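Section 2: Setting up the Gamberg desk humidifier

I've had mine running since last July, so these are the steps I follow myself, with a few things I wish I'd known on day one.

1. Pick your spot first. You want a flat, level surface, well away from books and anything with a plug. Cups and bottles should be moved over before you fill the tank – I've knocked things into mine more than once! 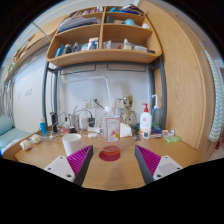

Bottle on a coaster, with a white cup nearby.

2. Twist the lid off the tank and rinse it with plain tap water. Skip the dish soap (it foams up like crazy later on).

3. Fill to the line and stop. My friend Katalin Pintér always goes a bit over, and then she calls me about the puddle.

CAUTION: Never fill the tank while the base is plugged in.

4. Set the tank on the base and turn it until it clicks. If you don't hear the click, lift it off and try again.

5. Plug in and press the button once for low, twice for high. The US model runs on 110 volts, so check the sticker underneath if you bought yours abroad. 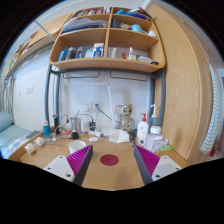 6. Wait 10 minutes before you decide it isn't working. The wick needs time to soak, and a brand new one is pretty slow.

NOTE: The wick is good for 2,000 hours. I write the start date on a bit of tape and stick it to the base – cleaning is covered in Section 3.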